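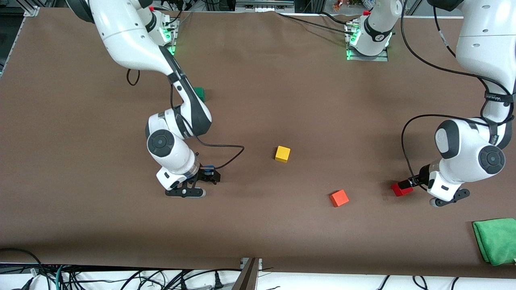

**Bench top finish: hardwax oil or two-pack?**

**stotex_shed** — 13 August 2020
Resurfacing a 12 mm MDF bench top, brown stain already on. Choosing between Hudari hardwax oil and the Wallov two-pack poly. Use is light assembly, some solvent wipe-down. Glare from overhead lights matters, so it has to be matte.

**gumleaf649**
Two-pack. Hardwax oil on MDF drinks unevenly and the edges never seal. Two thin coats, 320 grit between, matting agent in the last one.

**offcut_ed**
Disagree. Two-pack is harder, but you can't spot repair it. A gouge means sanding the whole panel. With oil you scuff the patch, wipe more on and leave it overnight.

**gumleaf649**
Try wiping that oil with acetone and tell me how it looks. He said solvent.

**offcut_ed**
He said some solvent. Metho won't hurt it once cured. I'd agree on acetone.

**stotex_shed**
Mostly isopropyl, the odd bit of acetone. What about the edges?

**millimetre**
Seal them first whatever you choose. Thinned PVA, sand, repeat. Aryee also sells a grey edge sealer, but it raised the fibres on mine and I went back to glue.

**gumleaf649**
PVA under two-pack can lift. Use thinned first coat of the same product.

**millimetre**
Mine hasn't lifted since November. Different brand of poly, though.

**stotex_shed**
Going with the Wallov, thinned coat on the edges. Will test on an offcut first.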